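Stastero Grid Method, Set-up Guide
Section 4: Laying the grid and running placement trials
Rev. 2024-04-11, Fodimness bench, Ikville

Read this first if you're repeating the placement study. Section 3 (mounting, power, network) has to be done already. If the arm isn't homed, go back.

4.1 What the method does

Short version. Dishes go down on a taped grid, start cells come from a seed list, the policy tries to move one dish to a goal. We score by cell, then by offset inside the cell. Tape gives people a way to reset the table the same way every time. The policy never gets the cell numbers. It only gets pictures and joint readings.

4.2 Laying the surface and tape

1. Clear the work table. Wipe it down, let it dry.
2. Roll out the kraft paper, one sheet. Seams show up in the wrist view and get treated like edges, so no seams.
3. Tape the paper down at the outer edges before any grid lines.
4. Run the long lines first, then the cross lines. Dark blue tape. Press down hard with a thumb, espescially at the crossings.
5. Check for lifted ends. Re-press or replace.
6. Label cells in the log only. No writing on the paper.

Note: lines don't have to be perfect. A little waver is fine, the scoring script fits each cell from its four corners. Torn ends are worse than crooked ones.

CAUTION: don't lay tape with the arm powered. Stop button in on the pendant, every time.

4.3 Checking the wrist view

1. Jog to the look pose (LOOK_A in the Bitar pose file).
2. Open the gripper all the way.
3. Open the wrist stream and leave it up for steps 4 to 6.
4. Both fingertips need to be in view at the bottom. If one is missing, the mount has turned. Loosen, square up, retighten.
5. At least one full crossing of tape in view. Two is better.
6. Save one still to the session folder.

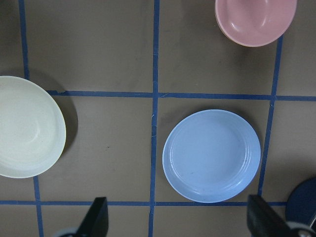 Do the same check at LOOK_B. Dishes cut off at the sides are OK here, the policy was trained with partial views and we want them in the test set too. What's not OK is glare that hides a rim. Pull the blind, or dim the lamp, then redo step 6.

If exposure keeps hunting, lock it. Auto exposure cost us most of the January runs. A pale dish would come into view, the whole picture went dark, and the grasp point slid off the rim. Locked exposure since then, no repeat of that one.

4.4 Placing the dishes

1. Pull the next line from the seed list. Don't pick layouts by eye.
2. Put each dish in its listed cell. "Straddle" in the list means over a line on purpose.
3. Stacked starts are marked S. Bottom piece first, then the top piece, roughly centered.
4. Distractors last (pan, food items, whatever the line calls for).
5. Hands out of the work area. Say "clear" out loud.
6. Press Start trial in the Stastero window.

Note: do not nudge a dish after step 6. If it's wrong, abort and log it as a reset error. Reset errors don't count against the policy but they do get reported.

CAUTION: loose items stay on the side table. Tools on the grid have been grasped before, and a dropped screwdriver will dent the paper and ruin that cell for the day.

4.5 Running a block

A block is 70 trials. 63 drawn from the seed list, the rest are repeats of earlier lines so we can see drift. Script handles the order. Don't skip repeats becuase they look boring, the drift number comes from them and nothing else.

1. Start the block. Watch the first 2 trials with a hand near the stop.
2. Between trials, wait for the arm to go back to LOOK_A before reaching in.
3. Mark the outcome: placed, wrong cell, dropped, no grasp, stopped.
4. Wrong cell needs the cell label typed in. No label, no score.
5. Swap operators halfway if you can.
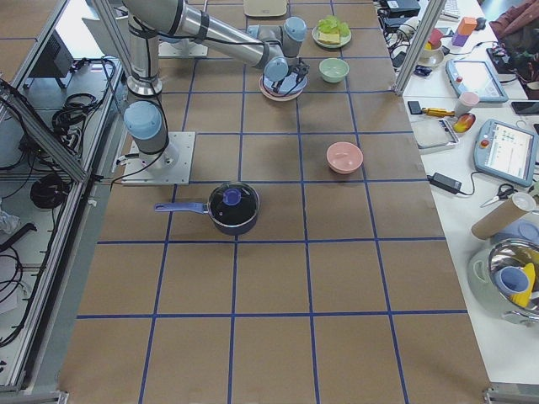

Do I score a stacked pick as placed if the lower dish shifts?

Score it as placed if the upper dish ends in the goal cell, then tick the "disturbed" box. The two get split later. In our results the stacked starts had the most disturbed ticks by far, single dishes hardly any, and lumping them together hides that.

4.6 Distractor runs

Same grid, same look poses. Bigger objects added so part of the table is blocked from the side camera. This is the condition the paper section is mostly about, so take care with it.

1. Finish a plain block first. Never start the day on distractors.
2. Place the large object per the list. Unplugged, always.
3. If it has a cord, lay the cord flat and note which cells it crosses.
4. Food props on their plate, same cell as listed. Replace if torn or squashed.
5. Check the side view. Goal cell has to be visible from at least one camera.
6. Run the block as in 4.5.

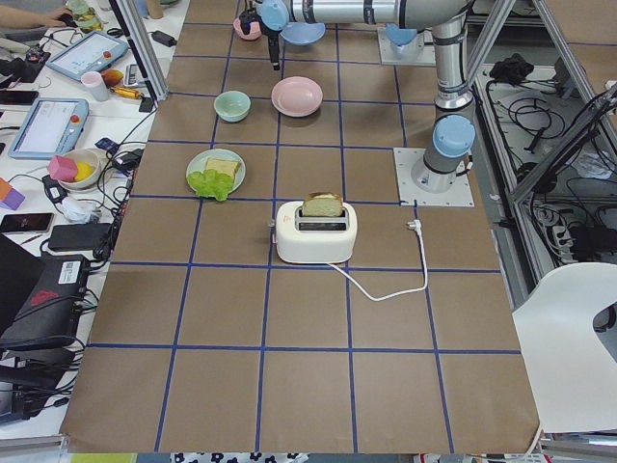
Fig. 4-3. Grid with toaster, bread and dishes, side view.

CAUTION: nothing plugged in on the grid. The arms don't know what a cord is.

What we've got so far: success drops with a large object down, and most of the loss is no grasp, not wrong cell. Once a dish is held it usually goes where it should. Adding cords made it a bit worse again, mostly hesitation over the cord cells and then a timeout. Only one bench so far, so treat as preliminary. A second bench with different paper would help.

4.7 Closing out

1. Arm to park. Gripper open.
2. Stop button in.
3. Copy the session folder, check the outcome file opens.
4. Look over the tape. Patch anything lifted and write down which line.
5. Cover the grid if it's staying overnight.

Note: if you patched a line, the corner fit needs redoing before the next block. Run fit_corners, click the 4 corners of each cell touching the patch, save. See Section 5 for the scoring script and file layout.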